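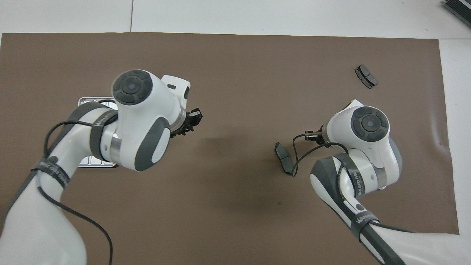 Comparing two grippers on the bench: what I'd do again

I've been swapping grippers on my pair of arms since February, and my notes had gotten so messy that I figured I'd type up the useful bits. I've got the Lorkine fingers and the Quansah fingers, both the short two-finger kind, and I run them off the same Wollar controller so I'm only changing one thing at a time (learned that one the hard way!).

Pick annoying parts. Blocks and foam cubes make every gripper look great. Brake pads are my favorite because they're heavy for their size and they'll sit flat or stand on edge, and those are two very different grabs. Lorkine did better on edge. Quansah was nicer on the flat ones, but only after I slowed the close speed down to 40 percent.

Put paper down. A big sheet of brown paper cuts the glare off a white table, and my camera stopped losing the edges of things. It wrinkles and the corners curl, so swap it when it starts snagging parts.

Strap your cables, then check them again. Run each arm through its full reach by hand before you power anything up, and leave more slack at the wrist than you think you need. I use black printed straps and they've held up fine.

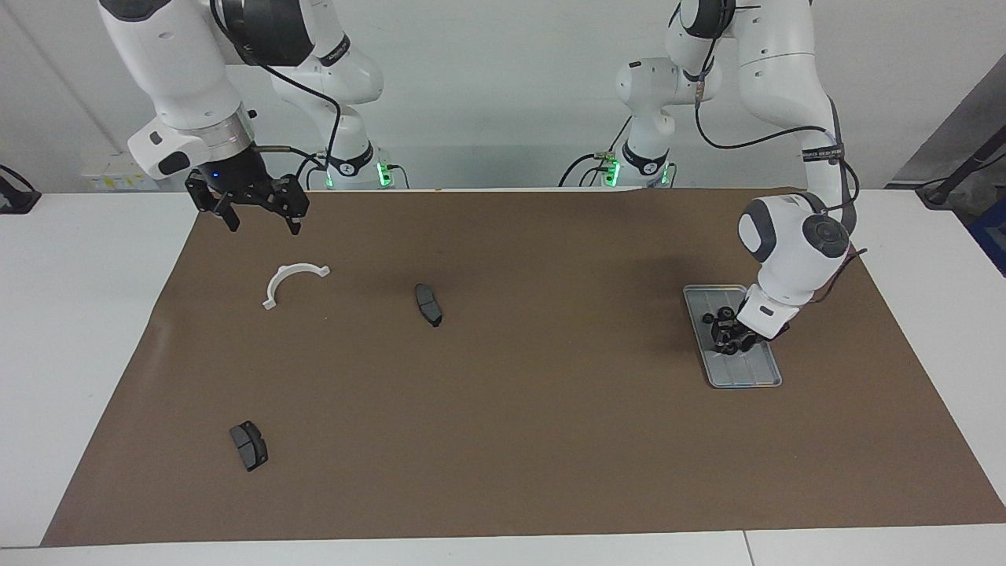 One arm down in the tray, the other waiting up high with its fingers open.

Trays are harder than tables. The rim gets in the way of the fingers, so come in steeper and stop 8 mm above the floor before the last slow bit down. I'd do 2 dry passes with nothing in the fingers first.

Write the score down as you go. I did 79 grabs with each set and I'd have sworn the Quansah was way ahead, but the tally had them nearly even. My sheet is just part, position, got it or dropped it.

Wipe the finger pads between rounds too, brake pads leave a gritty dust on everything. Next up is the Tastent set, as soon as I find the right screws for the flange.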